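3. Montar la mesa de bebidas

¡Ya tienes la mesa abierta y bloqueada, así que llega la parte más agradecida! En este apartado vas a dejar listo el puesto de bebidas de Flurkix, con su tablero blanco despejado y los vasos de papel a mano. Si todavía no has fijado las patas, vuelve al apartado 2.

3.1 Pasa un paño apenas humedecido por todo el tablero y sécalo enseguida. El blanco agradece muchísimo este repaso (y los cercos de café del día anterior también salen así).

3.2 Coloca la mesa a un palmo de la pared. Con una pared clara detrás, el conjunto queda luminoso y de lejos se ve muy bien dónde se sirve.

3.3 Abre la funda de vasos por el extremo de la base, nunca por el de la boca. Cada funda trae 24 vasos; saca solo los que vayas a usar en la primera tanda y cierra el resto con la pinza Trakareo.

3.4 Pon el primer vaso de pie, boca arriba, más bien hacia el centro del tablero. Te servirá de referencia para todo lo demás: la jarra a un lado, las servilletas al otro.

3.5 Comprueba que el vaso asienta bien. Si baila, mira primero la base; a veces el cartón viene un poco hundido y basta con empujarlo desde dentro con un dedo.

3.6 Llena hasta unos 2 centímetros por debajo del borde. ¡Parece poco, pero se nota al levantarlo!

Nota: los vasos Yimer de pared sencilla van de maravilla con agua, zumo o té frío. Para café recién hecho, usa la faja de cartón o pon 2 vasos, uno dentro de otro.

Precaución: no agarres el vaso lleno apretando el borde. El papel cede y la bebida se derrama. Sujétalo por la mitad del cuerpo.

Precaución: no dejes vasos llenos cerca del canto del tablero, sobre todo si la mesa está en una zona de paso.

3.7 Cuando acabes, vacía los vasos antes de tirarlos y seca el tablero otra vez antes de plegarlo. Para el plegado, sigue con el apartado 4.

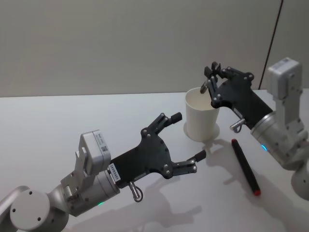
Deok-su Um: A mí lo de abrir la funda por la base me ha cambiado la vida, antes siempre acababa tocando los bordes con los dedos. Una duda con el paso 3.3: ¿la pinza vale también para las fundas de vaso pequeño? La mía resbala bastante.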